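Baxter Outdoor and Print Planning Group
Minutes of the meeting held 6 February 2026

Present: Areti Makris (chair), Calum Matheson (research), representatives of Naltau (media buying) and Mestum (fieldwork and data processing).

Apologies: Fovent account lead.

1. Minutes of the previous meeting

Approved with one correction. Under item 4, "gross reach" should read "net reach." The figure in the table was already net and does not change.

2. Matters arising

The definition of an exposed respondent has been circulated. An exposed respondent is one whose reported weekly route passes at least one panel carrying the campaign while the campaign is live. Respondents who only work from home stay in the sample and are classed as unexposed unless they report a qualifying leisure trip.

Naltau confirmed that panel location data is now supplied as coordinates with a facing direction. The earlier file gave street addresses only, and Mestum had to assign facing by hand.

3. Fovent recall survey, first wave

Calum Matheson presented the first wave. Interviews achieved: 1487. After removal of duplicates and respondents who failed the attention check, 1406 remain in the analysis base.

Prompted recall was higher among exposed respondents than unexposed in every age band. The gap was narrowest in the oldest band. Unprompted recall was low in both groups and the difference is within the margin of error. The chair asked that unprompted results be reported to the client with the margin shown beside them in the same table.

Mestum noted that the prompt used a cropped version of the creative with the brand name removed. Two panel formats were shown to every respondent in rotated order. No order effect was found.

Brand attribution was discussed at length. A portion of respondents who recognized the creative credited it to a competitor in the same category. Calum Matheson's view is that the second execution carries its logo too low for roadside reading distance. Naltau disagreed and pointed out that the same execution ran at transit shelters, where distance is not a factor, and that attribution there has not been split out. Mestum will run the split.

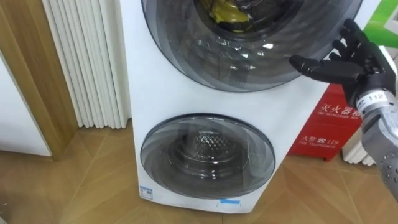

Does the 1406 base include people who saw the campaign only in print?

Print-only respondents are in the base, coded separately from the outdoor-exposed group, and they are left out of the exposed and unexposed comparison under item 3.

4. Weighting

The current scheme weights by age, sex and region. Mestum proposed adding car access as a fourth variable, on the grounds that drivers are over-represented among those who complete the route section. The effect on headline recall is small. The effect on frequency estimates is larger and lowers them.

Agreed that car access be added from the second wave and that the first wave be re-run on the same basis, so that the two can be compared. Both versions of the first wave are to be kept on file. The client report will carry the revised version only, with a note on method.

5. Print booster sample

Areti Makris proposed a booster of 400 magazine readers for the second wave. The main sample gives too few readers in the specialist titles for any analysis by title. Naltau supported the proposal but asked that readership be defined by issue read in the publishing interval, in line with the planning data it already uses. Agreed.

Booster interviews will not be merged into the main base. They will be reported in their own section.

6. Questionnaire changes

The route section is to be moved ahead of the media diary. Drop-out in the first wave was concentrated at the route map, and placing it earlier should limit the number of part-complete diaries.

The five-point liking scale is retained. A proposal to move to seven points was not adopted, as it would break comparison with the first wave.

The question on purchase intent will specify a time period. Wording to be drafted by Calum Matheson and agreed by email.

7. Timetable

Second-wave fieldwork is planned for September, subject to Fovent confirming the panel bookings. Naltau will advise if the bookings move by more than a week in either direction.

8. Actions

Mestum: attribution split by panel format; re-run of first wave with car access weighting.
Calum Matheson: purchase intent wording; revised note on method.
Naltau: specialist title list for the booster; confirmation of panel bookings.
Areti Makris: send unprompted recall table to Fovent once the re-run is complete.

9. Any other business

None. Date of next meeting to be set when the re-run has been delivered.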